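# 港の煮込み祭り、リルツカ通りに鍋の湯気が戻ってきた!

ローンソープ(Lornthorpe)の港沿い、リルツカ(Riltska)通りで九月、恒例の煮込み祭りが開かれた。朝の七時にはもう玉ねぎを炒める匂いが坂の上まで届いていて、駅を出たとたんにお腹が鳴ったという人がずいぶんいたらしい。筆者もその一人である。朝食を済ませてきたのに!

今年の主役は、なんといっても羊と干しあんずの煮込みだ。この町では昔から冬の料理とされてきたのだが、祭りでは少し軽めに、トマトを多めにして出す店が増えた。ハクウッド(Hakwood)食堂の鍋はその代表で、肩肉を前の晩からヨーグルトとおろし生姜に漬けておき、朝いちばんに表面だけを強火で焼きつける。そこへクミン、コリアンダー、つぶした黒こしょう。あとは蓋をして、ひたすら待つ。昼前に蓋が開いたときの歓声といったら、サッカーの試合でも始まったのかと思うほどだった。

一皿300グラム入りで、食堂が用意した200皿は午後一時を待たずになくなった。並んでいる途中で売り切れを知らされた人たちも、隣のサリアン(Salian)製パンの平たいパンに残りの煮汁をつけてもらって、それはそれで大満足の様子。煮汁だけでもう一度並びたい、という声まで聞こえてきた。正直、筆者も並んだ(二回)。

来場者は通り全体で3337人。去年より863人多く、夕方には裏の路地まで長椅子が出た。
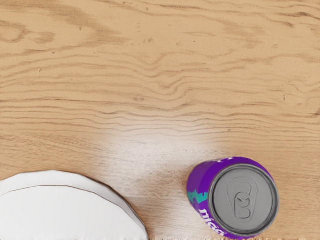
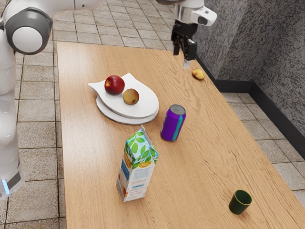
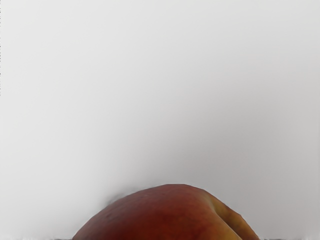

プリス・ゲイプ(Prys Gape)さんは、あんずを入れるのが早すぎる店が多い、と少し手厳しい。火を止める二十分前で十分で、それより前に入れると甘みが全部汁に逃げてしまうのだそうだ。ただしハクウッドの鍋だけは別で、あれは汁が甘いからこそパンに合う、来年も絶対にあのままでいてほしい、とのこと。褒めているのか注文をつけているのか、とにかく話し出すと止まらない。塩漬けレモンの皮を刻んで最後に散らすといい、とも教えてくれた。さっそく家で試してみたら、脂の重さがすっと引いて、これがまたおいしい!

羊ばかりではない。港側の屋台では、鱈とじゃがいもをサフランで黄色く煮た鍋が朝から人気で、こちらは子ども連れの列が長かった。骨をていねいに抜いてあるうえ、辛さは別添えの唐辛子油で調節できる。坂の途中では、ひよこ豆と焼きなすの煮込みが静かに売れ続けていた。肉も魚も使っていないのに、なすを皮ごと黒く焼いてから入れるせいか、香りの深さでは羊に負けていない。個人的には今年いちばんの発見で、冷めてからのほうがむしろ味がまとまっていた気がする。

午後には広場で「うちの鍋」の持ち寄り会もあった。審査も順位もなく、持ってきた人が作り方を話し、聞いた人が小皿で味を見るだけの気楽な集まりなのだが、これが毎年いちばん盛り上がる。米を炊き込む家、最後に卵を落とす家、前の日の残りを必ず足す家。牛すねを黒ビールで煮た鍋の前では、玉ねぎをどこまで炒めるかで話が白熱し、気がつけば鍋は空になっていた。

ハクウッド食堂によると、羊と干しあんずの煮込みは十月から店の昼の献立にも加わる。量は祭りと同じで、平たいパンが一枚付く。仕込みに一晩かかるため一日に出せる数は限られ、なくなり次第その日は終わりとなる。持ち帰りは鍋や蓋つきの器を持参すれば受け付けるそうで、開店は午前十一時から。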